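Pliroden Water Softener, Household Series
Section 4: First Regeneration and Salt Settings
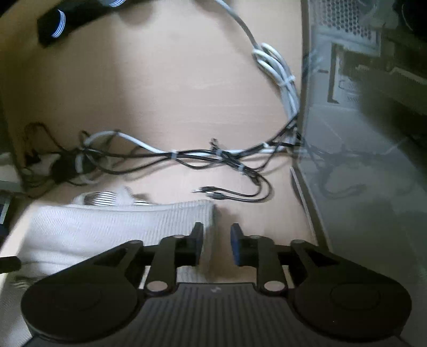 Complete Section 3 (Plumbing Connections) before beginning this section. The bypass valve must be in the BYPASS position and the transformer must be unplugged. Installations carried out under the Zinchenko service plan have already been set at the time of delivery; owners of those units may go directly to Section 5.

4.1 Adding water and salt

1. Remove the lid of the brine tank and check that the tank is clean inside.
2. Pour 12 quarts of clean water into the tank. Do not add water again after this first filling. The softener refills the tank automatically.
3. Add pellet or solar salt until the tank is half full. Rock salt contains dirt that collects at the bottom of the brine well and is not covered by the warranty.
4. Replace the lid.

NOTE: Block salt may be used only with the Inex grid plate, sold separately. Owners who change from pellets to block salt should allow the tank to run almost empty first.

4.2 Letting water into the softener

1. Open two cold water faucets near the softener.
2. Turn the bypass valve slowly toward SERVICE and stop at the halfway point.
3. Wait until the water from both faucets runs without spurting, then turn the valve fully to SERVICE.
4. Close the faucets and check each fitting for drips.

CAUTION: Opening the bypass valve quickly may force resin into the household pipes. If small amber beads appear at a faucet, return the valve to BYPASS and call for service.

4.3 Setting the controller

1. Plug in the transformer. The display shows the model code for a few seconds and then the time of day, flashing.
2. Press UP or DOWN to set the time, then press SELECT.
3. Enter the hardness of the water supply in parts per million. The factory setting is 300. Customers connected to the Clarnanside supply should enter 328.
4. Press SELECT. The display shows the regeneration time, which is set to 2:00 a.m. Change it only if water is regularly used at that hour.
5. Press SELECT once more to save.

Households with a private well should have the water tested before completing step 3. If the test also reports iron, follow the table in Appendix B — the hardness figure alone will be too low.

4.4 Starting the first regeneration

1. Press and hold REGEN until the valve motor starts.
2. Leave the unit undisturbed until the display returns to the time of day.
3. Run one cold faucet for 9 minutes to clear the lines.

Water may be slightly cloudy or salty during step 3. Hot water will remain hard until the contents of the water heater have been replaced through normal use.

CAUTION: Do not unplug the transformer during regeneration. After a power failure, check the time of day and repeat 4.4 from step 1.

Document revised 2023-02-03. Replaces the edition issued the previous May.

Continue to Section 5: Routine Care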